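PRESS RELEASE

For immediate use

Fernby opens Viltesum home recording service to outside robotics teams

Pairs of hand-held grippers, real rooms, files back in 10 working days

Morsy, June – Fernby has today opened bookings for Viltesum, its recording service for teams who teach robot arms to do household jobs. Until now Viltesum was only run for a handful of trial customers. From this month any lab or firm can book, small orders included.

The idea is simple enough. A person picks up a gripper in each hand and does a household job with them. Putting toys in a box, folding a towel, clearing a worktop. Cameras on the grippers take down the work from close up. No robot arm has to be carried up anybody's stairs, and no test kitchen has to be built. Customers get the footage, the gripper opening data and a written log, all lined up to the same clock.

Fernby has now run almost 200 trial sessions. Bedrooms mostly, then kitchens, then hallways. The task list that came out of it stands at 176 jobs, each with a one-page sheet saying where things start and where they should end up. Customers can pick from the list or send their own.

Soft goods are the bit customers ask for most. Plush toys squash, roll, snag on a box edge and never sit the same way twice, and a tissue packet in shiny film next to them is a different grip altogether. Viltesum sessions mix the two on purpose, in whatever box the household has to hand.

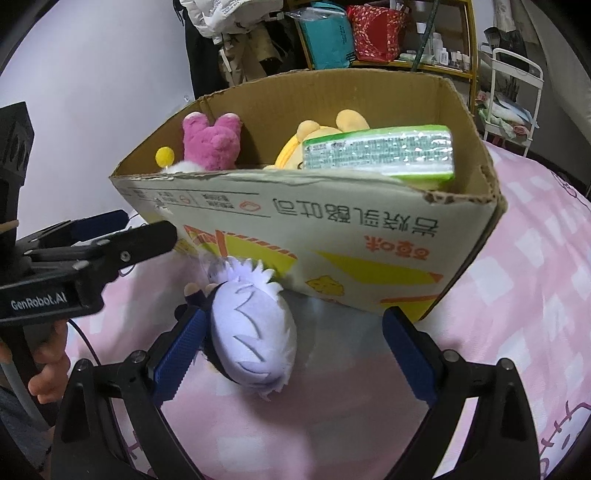

What is in the booking

A standard Viltesum booking covers:

Choice of tasks from the list, up to the number agreed on the order form
Operator time, including a practice run that is not charged
One pair of hand-held grippers with cameras, brought by us, taken away by us
A check of every recording by a second person before it goes out
Files in the customer's usual format, or ours if they have no preference
One free re-shoot per task where the check finds a fault on our side

Travel is charged seperately outside the Morsy area. Storage after hand-over is also extra. Customers who already own grippers can ask for operators only – please give the make and model when booking so we can say yes or no quickly.

Why homes

Studio recordings are tidy. Plain table, one light, same box every time. Useful up to a point. Several trial customers told us their arms did well on a studio table and then went to pieces on a bed, where the sheet has a pattern and wrinkles in it and there are shelves and hanging clothes behind.

So the rooms stay as they are. Operators move anything breakable or private and leave the rest. Householders are paid by the session, sign a consent form first and can ask for any recording of their home to be deleted up to the point of hand-over.

"We had been asked for clean backgrounds for years and then all of a sudden everybody wanted the opposite," said Fernby's head of home recording. "Patterned bedding. Old boxes. Stuff on shelves. We've got plenty of that, so it made sense to offer it properly, with a price list."

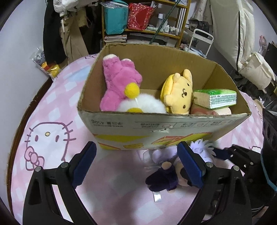 Soft toys, a boxed-up corner of the bed and two hand-held grippers: household work of the kind on the Viltesum task list.

Checking and hand-over

Checking is done with Busness, our desktop review tool, which comes with every order at no extra cost. Busness plays the camera views side by side and lets the reviewer mark the start and end of each grasp, slips, dropped items, and moments when a hand or sleeve gets in the way. Marks are kept in a plain text file so they can be read without Busness if a customer would sooner not install it.

Failed attempts are kept in and labelled. Trial customers were split on this, some wanted them out. They can now be switched off with a tick box at hand-over.

The largest trial order so far came to 1878 recordings, all soft goods and packets, delivered in batches. Smaller is fine too. The minimum is a single half-day session, one room, one operator.

What it doesn't do

A few things to be clear about, as we get the same emails each week. Viltesum does not include training a model. It does not include force readings at the finger pads, though we are looking at it. Outdoor work is not offered. Neither is anything with hot oil, blades or pets. Recordings with children present are not offered at all and this will not change.

Sessions run from 9am to 4pm. Evening light can be booked on request, subject to the household being happy with it.

Availability

Bookings open now. First public sessions from the end of June, in Morsy and the nearby towns, with other areas to follow when we have trained more operators. Sample set on request: one task, several takes, Busness marks included, no charge. The price list and full task list are sent with the sample.

Existing trial customers keep there current rates until their order is finished.

About Fernby

Fernby records everyday hand work for robotics teams and makes the Busness review tool. It is based in Morsy.

Press contact

Fernby press desk, Morsy. Larger versions of the pictures in this release can be had from the press desk, please quote Viltesum in the subject line.

Ends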